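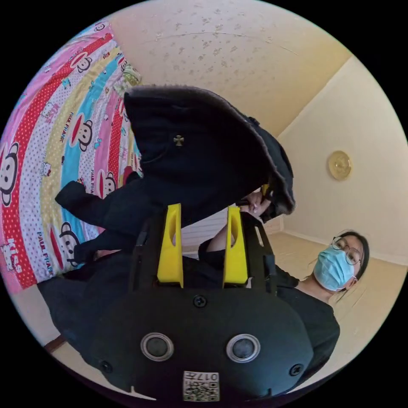

Derkutbridge, 3/17/24

Honano Evening School
Clothing Care and Storage
Unit 2 handout: Dark outerwear, linings and attached metal

Bring this handout to class along with your garment notebook. The practical part of the unit is done in Room 21 at Zamani Hall, where the long tables are. Reading for the unit is the chapter on outer garments in the course reader, up to the section on leather.

What the unit covers

Unit 1 dealt with flat items: sheets, towels, pillowcases. Those have straight edges and one layer, and most of you had no trouble with them. Jackets and hooded sweatshirts are harder. They have sleeves, a lining, closures, sometimes a hood, and they don't lie flat without help. When one is picked up in a bunch, the shell goes one way and the lining goes another, and you often can't tell which edge you are holding.

The black garment at the top of the handout is a good case. Bunched up like that it could be a jacket or a hoodie. A grayish lining shows at one folded edge, and there is a small cross-shaped metal pin on the surface, brass in tone. Those two details are where we start, because a lining and a piece of metal both change how the item should be washed, dried and stored.

Terms used in this unit

Shell: the outside fabric.
Lining: the inside fabric, sewn to the shell at some or all of its edges.
Facing: a strip of shell fabric turned to the inside along the front opening or neck.
Attached metal: zippers, snaps, rivets, studs and anything pinned on.
Removable metal: the part of the above that comes off by hand with no tool.
Loop: any closed strip of fabric, such as a hanging loop at the neck or a strap at the cuff.
Clearing: going through pockets, folds and sleeves before anything else is done.

Step one: clearing

Lay the garment on a clean surface. At home a made bed works well, and it is the right height for most people. Pull the bedding straight first so that small items don't roll into a crease.

Find the neck. It is the easiest part to identify by touch: look for the label, the hanging loop or the seam where the hood joins. Once you have the neck, the rest can be laid out from it. Spread the shoulders, then pull each sleeve out to the side. If a sleeve is inside out, reach in from the shoulder, take hold of the cuff and draw it back through.

Go through every pocket, including the ones in the lining. Turn the pocket bags out if they will turn. Tissues are the main problem with dark clothing. One left in a pocket will put lint over the whole load, and it takes longer to brush off than the wash itself takes to run.

Write down what you find in your notebook under "clearing." This is part of the grade for the practical, so do it even if the answer is "nothing."

Step two: attached and removable metal

Pins, badges and brooches come off before washing. A stud that is fixed through the fabric with a riveted back stays on. Students often mix the two up, since from the front they can look the same. Turn the fabric over and look at the back. A clutch, a safety catch or a screw nut means it comes off. A flat crimped disk means it stays. On a lined garment the back may be hidden between the layers. Feel for it through the lining, and don't pull on the front to find out.

For removable metal:

Support the fabric from behind with one hand. Open the catch with the other. Draw the pin straight out along the line it went in. Put it into the small dish at your station right away and close the catch.

For fixed metal:

Check that it is tight. A loose stud should be repaired before washing. Turn the garment inside out so the metal is on the inside, and close any zipper all the way. Snaps are closed too, except on knit fabric, where the pull of a closed snap in the machine can tear the knit.

Brass-colored metal isn't always brass. It may be a thin plating over another metal, and plating wears through at the edges first. Look for a gray or reddish color at corners and points. If you see it, record it. Don't polish plated pieces. Wipe them with a dry cloth and leave them alone.

A pin leaves holes. On a tight woven fabric they may stay visible. On sweatshirt knit they usually close up after a wash. If a pin is worn every day, move it a little each time it goes back on, or sew a scrap of firm fabric behind the spot.

Step three: reading the label

The care label is usually in the side seam of the lining or at the back of the neck. On a lined garment look for two fiber lines, one for the shell and one for the lining. Follow whichever of the two calls for the gentler treatment. A cotton shell that can take a hot wash will not help you if the lining can't.

If the label is missing or worn blank, treat the garment as follows: cold water, gentle cycle, mild liquid detergent, no softener, hang to dry. Note "no label" in the notebook.

Step four: washing dark fabric

Keep blacks with blacks. Navy and dark brown can go in the same load once they have been washed several times. A new black garment goes alone or with old black towels that you don't mind staining.

Dye comes off through rubbing as well as through water. This is the reason for turning dark clothing inside out, and for filling the drum loosely. A packed drum rubs more and rinses less. Powder detergent can leave white marks in the folds of a heavy garment, so we use liquid in class.

Gray or light linings may pick up color from a black shell. It shows first along the seams. Take the garment out as soon as the cycle ends and separate the layers with your hand. Leaving it in a wet heap is the most common cause of the staining we see in student work.

Step five: drying

Hang from a wide shouldered hanger. The Nilau hangers on the rail at the back of the room are the ones to use. Do not use wire. Pull the lining down inside so that it hangs free of the shell, and turn the pockets out. Leave the zipper open. Smooth the hood and let it fall to the back.

Keep dark clothing out of direct sun. If you have only a sunny spot, leave the item inside out and bring it in as soon as it is dry.

A hooded garment dries last where the hood meets the neck and where the sleeve meets the body. Check both places, plus the pocket corners, before you call it dry. A garment put away damp at the neck seam will smell within a few days, even if the rest is fine.

Step six: folding on a bed or table

1. Close the front. Lay the garment face down with the neck away from you.
2. Smooth the back from the center out. Reach under the hem and pull the lining level with the shell.
3. Bring one side in toward the center, with the sleeve on top. Turn the sleeve down so it runs parallel to the side.
4. Do the same on the other side. The sleeves may overlap.
5. Fold the hood down over the back, if there is one.
6. Bring the hem up to the base of the neck in one fold. Thick garments need no second fold.
7. Turn the bundle over and tuck in any strap or loop.

Where two people are folding a large coat, one holds the shoulders and the other the hem, and both keep the fabric under light tension while it is lowered. Hold by the seams. Gripping a handful of fabric in the middle leaves creases and tends to drag the lining out of place.

Do not refasten pins before folding. A pin in a folded garment presses into the layer next to it and will mark it. Keep the pins in a small envelope and put the envelope in with the garment, or in a drawer if children use the closet.

Common faults

Lining hanging below the hem. Usually caused by folding before step 2 is done properly. Open it up and start over.

White lint on the shoulders. Pocket not cleared, or washed with towels. Brush in one direction with a damp clothes brush.

Shiny patches on black fabric. Iron too hot or used without a cloth. Press from the inside only.

Hard crease across the chest. Stored too long in a full drawer. Hang it in a steamy bathroom and leave it overnight.

Practical assignment

Bring one dark garment with a lining and one piece of attached or removable metal. It should be your own or borrowed with permission. It does not have to be clean. Carry it through clearing, metal check, label reading and folding in class. Washing and drying are done at home before the next meeting, and the notebook page should show both.

The practical is marked out of 80. Points are taken off for skipped notebook entries and for metal left on that should have come off. Neatness of the final fold counts, but less than the record does.

Questions to prepare

What would you do with a pin whose back has rusted to the fabric?
Which part of your garment took longest to dry, and how did you check it?
If the shell and lining labels disagree on ironing, where do you set the iron?

Unit 3 moves on to knitwear and storage boxes. Return the hangers and dishes to the shelf under the window before leaving.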